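Writing for the Short Film - Notes for Week 3

These go with the session on openings and locations. I've typed them up from my own scribbles, so forgive the odd jump. If you missed the screening of The Ferry at Trudbridge, borrow it from the film store before you start the exercise, as half of what follows leans on it.

Where does a scene begin?

Later than you think, usually. In first drafts I read an awful lot of people parking cars, ringing doorbells and being offered tea, and by the time anyone says what they came to say we're on page 2 and I've started looking out of the window. Try starting with the tea already going cold. In The Ferry at Trudbridge we meet the two sisters halfway through a row about the boat, and we pick up who they are from the way they fight (the older one keeps using the other's full name - lovely touch, and it was in the script from the second draft).

Have a look at your own opening and cross out lines from the top until it stops making sense. Then put one back.

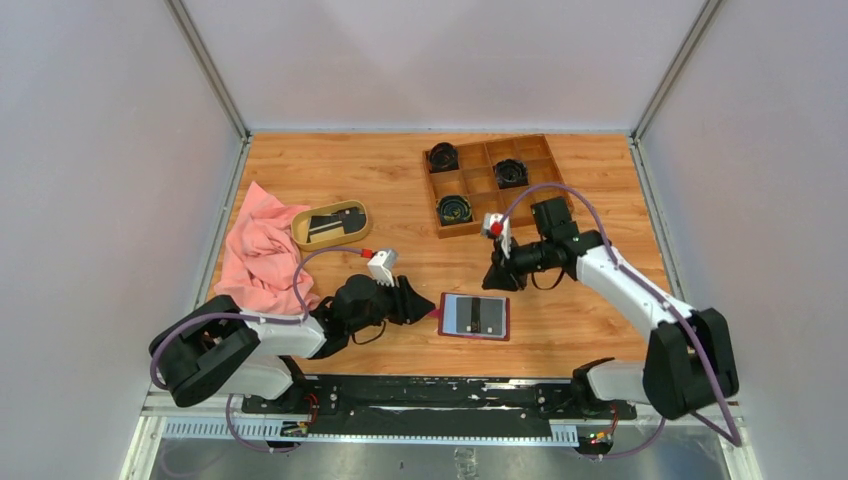 Scene headings next, which I know everybody finds dull. INT. or EXT., then the place, then DAY or NIGHT, and that's your lot. The description underneath should be short and should only hold what a camera could pick up. "Harms has hated this room since childhood" can't be filmed, however nicely it's put. "A wooden-looking tabletop, grey panel walls on three sides" can, and it took one line! You can already feel how boxed in somebody might be there, and I haven't used the word "claustrophobic". Leave the lens and the lighting to the people whose job it is, unless the story falls over without them.

A word on period pieces

Three of you have pitched historical shorts, including the Junstead one set in 1672. I'm all for it, but do think about what your script is asking for. A market day with horses is a whole budget gone by lunchtime. Two people whispering behind a door while the market goes on outside is a sound job, and quite possibly a better scene. Vendton, the short we watched in week 2, never shows its army at all and I still remember the boots.

Go easy on the old-fashioned talk too. A slightly formal rhythm does plenty.

For next time

Write one scene, no longer than 3 pages, with two characters who want different things from the same room. No phones, no flashbacks, no voice-over (sorry). Read it aloud before you bring it in, ideally to another human being, and mark any line you stumbled on. Bring printed copies for your group.

The reading is page 33 of the course pack, up to the break, plus the Junstead outline if you're in that group.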